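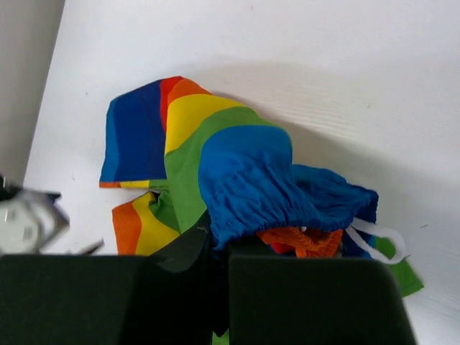

*Wrist cam view, left arm, going in for a grab on the rainbow striped one.*

# Getting a wrist camera and two printed fingers to pick up cloth

I've been putting this write-up off since May, when Selamawit Tesfamariam asked me how the wrist camera was mounted and I sent her a voice memo so long she never finished it. So, Selamawit, in writing this time!

I do all of this at Stircombe, our shared workshop, on a white-topped bench against the wall. The project is called Trirkura and the goal is modest: two small arms, one heap of cloth, pick it up by a sensible spot and lay it out flat. I'm only covering the gripper, the camera and the first grabs. Folding gets its own page once I'm less embarrassed by it.

## What you need

- One arm that already moves when you tell it to (if yours doesn't yet, go fix that first, I'll wait)
- A parallel gripper you can swap the finger pads on
- A small USB camera, the kind on a bare board
- Filament for the pads. Mine are dark green
- Thin foam or rubber sheet for the gripping faces
- Zip ties, way more than you think
- Something crumply with bright colors

Please take that last one seriously. I started with a gray T-shirt and wasted two evenings squinting at a gray blob. With wide stripes you can see right away which way a fold runs, because the colors bend with it. You look at the feed and go "oh, the yellow dives under there," and you know where to aim.

## Step 1: Print the pads big

My first fingers were skinny little things, like tweezers. They looked great and they poked straight through every fold. Big blocky pads work far better on cloth. You want a wide flat face that traps a whole wrinkle.

Print them standing up so the layer lines run across the grip. Glue the foam on, let it sit overnight, and trim it flush. Desta Feyisa skipped the overnight part and peeled both faces off on her first squeeze, so now there's a note taped inside the glue drawer.

## Step 2: Mount the camera on the wrist

Put it behind the gripper looking forward along the fingers. You want both pads in the bottom of your view, and yes, they'll block a good chunk of it. Leave them there! I spent ages tilting mine up to get a "clean" view and then had no clue where my fingertips were. Being able to see the pads is your depth cue, your left-right cue, everything.

Run the cable up the arm and leave a loop of slack at each joint. Now move the arm through its whole range by hand, powered off, and watch that cable the entire time. I have killed 4 cables on this project. Don't be me.

Then lock the focus. My camera kept hunting between the pads and the table, in and out, in and out, and it made me a bit seasick. I set it by hand with a sock lying where the cloth would be.

## Step 3: Sort out the light

Bench lamps straight overhead flatten everything. Bring one in low from the side and each wrinkle gets a soft little shadow on the tabletop, and suddenly you can tell a raised flap from a flat bit. If the tabletop glares, move the lamp, not the exposure. (Guido Pellegrini disagrees with me on this and has his own page. It's a fine page.)

## Step 4: Find your grab spot

Drive it by hand before you automate anything. I use the Zenix pad, a cheap game controller with the sticks mapped to the wrist.

Look for a raised fold or a bunched-up bit. Gathered elastic is tempting, with all those tiny wrinkles, but it springs back when you squeeze it, so go for the plain cloth beside it. Stay off cords and drawstrings completely. A cord loop will hook around a finger and then the whole thing swings from it when you lift, and you'll be there with scissors in your hand thinking dark thoughts.

Once you've picked your fold:

1. Open the fingers wider than the fold.
2. Line up so the fold runs between the pads, front to back.
3. Come down slowly till the cloth just starts to dent.
4. Close at low force, pause a second, then close the rest of the way.
5. Lift straight up a few inches before you go sideways.

Number 3 is the hard one. Too high and you pinch air. Too low and the fingers press into the table and the arm sulks. I set a height floor in software, 2 mm above the tabletop, and stopped worrying.

## Step 5: Do it a lot

Tolera Kassa and I ran a set of 17 grabs in a row on one crumple style and kept notes in a plain text file: where I aimed, what came up, what slipped. Boring, but my aim got better fast, and the notes later became the rules for the automatic version, which lives in a script called Yimer. Toss the cloth fresh each time. If you re-use a nice heap you just get good at that one heap.

## Stuff that went wrong for me

**Cloth slides out as you lift.** Foam is dusty. Wipe it with a damp rag and let it dry.

**Arms bump.** If you've got a second arm nearby, park it well back and put a keep-out zone around it in software. Mine have met.

**Picks up two layers.** Come in at a shallower angle and grab closer to the edge. Still happens to me now and then.

**Feed freezes mid-move.** Cable. It's always the cable.

Pad files and the camera bracket are in the Trirkura folder on the workshop drive. Eyerusalem Jemal made a mirrored bracket for the right arm, so grab hers if you need it, and reprint mine at 5 walls if it feels bendy.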